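About us

Vemari is a small company in Flendton. We test two-arm robots for other firms before these robots go to work near people. We are 13 persons, and most of us came from machine repair, so we like to speak openly about faults. Customers often ask how we started to take safety so seriously, and the story belongs on this page.

In January we were running a drawer test for our customer Böttcher. The task was simple: one arm holds the box, the other arm pulls the drawer open and pushes it back. After 392 cycles the left arm did not stop when its gripper met the handle. It continued to push, and the box hit the other wrist. Our colleague Treasa Hanrahan pressed the stop button. She was not hurt, but a finger of the gripper was bent and we had to inform the customer the same day.

We needed 10 days to find the cause. A cable had become worn at the place where it bends near the wrist, and the force signal was lost for short moments. The software, which we call Visura, took the missing signal as "no force". This was our mistake — we wrote that part ourselves.
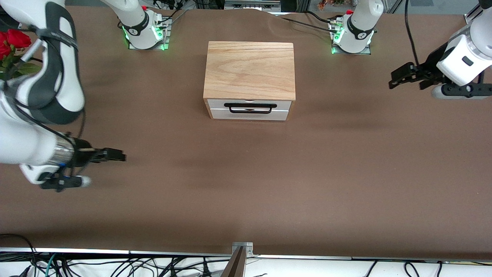 Since then we have changed three things in our daily work. Visura now stops both arms when any signal is missing. Every cable is checked by hand before a test begins, and the result is written down with a name. Also, no person reaches over the table while the arms have power, even for a second.

We repeated the drawer test with 78 different starting positions and sent the full report to Böttcher on Mar 29, 2018. They are still our customer, and we are thankful for their patience. If you would like to read the report, please write to our office and Treasa will send you a copy.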